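### 3.2 La mesa como zona de tránsito 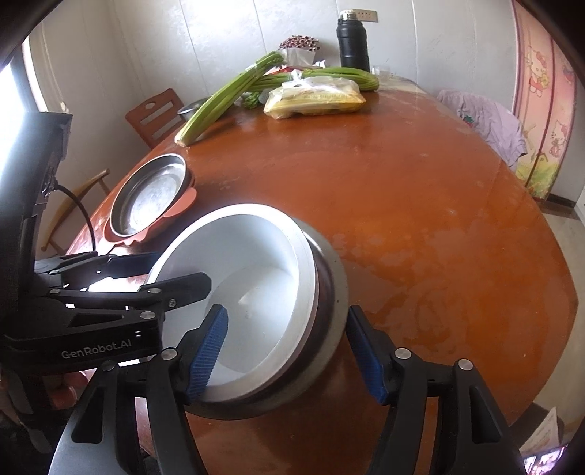
**Figura 3.** Cuenco metálico con inserto blanco, apio y otros alimentos sobre una mesa ovalada.

El desorden que sigue a la compra es, para nosotros, uno de los momentos más ricos de la vida doméstica, y el corpus Trenance nos ha permitido estudiarlo con un detalle que no esperábamos. Reunimos 70 registros de mesas en 13 viviendas, y en casi todos encontramos la misma convivencia de alimentos, recipientes y objetos sin relación con la cocina. La Figura 3 lo muestra de maravilla: dos manojos de apio comparten el extremo de la mesa con una bolsa transparente de comida envasada y un ramo de flores de color rojo oscuro, todavía en su papel blanco. Clasificar las flores fue un pequeño placer metodológico – no son alimento ni utensilio, pero ocupan sitio y condicionan dónde se apoya lo demás.

Siguiendo la propuesta de Gallura, asignamos cada objeto a una de cuatro categorías: producto fresco, producto envasado, recipiente y objeto ajeno. La categoría de recipiente resultó la más fértil. El cuenco de acero con su inserto blanco se codificó como una sola unidad, dado que ambas piezas estaban encajadas; la bandeja metálica poco profunda, asentada en un soporte festoneado de color rosa salmón, recibió el mismo tratamiento. El protocolo Baert habría contado cuatro piezas donde nosotros contamos dos unidades, y la comparación entre ambos criterios (sección 4.1) abre preguntas apasionantes sobre qué entiende cada hogar por «una cosa» que hay que guardar.

Anotamos también el estado de la superficie. Las marcas de agua y las huellas sobre el acabado brillante ayudan a leer la mesa como lugar de trabajo, aunque no permiten fecharlo. Esta variable se incorporó a la plantilla Wadusix en marzo, y los registros anteriores se recodificaron con ella.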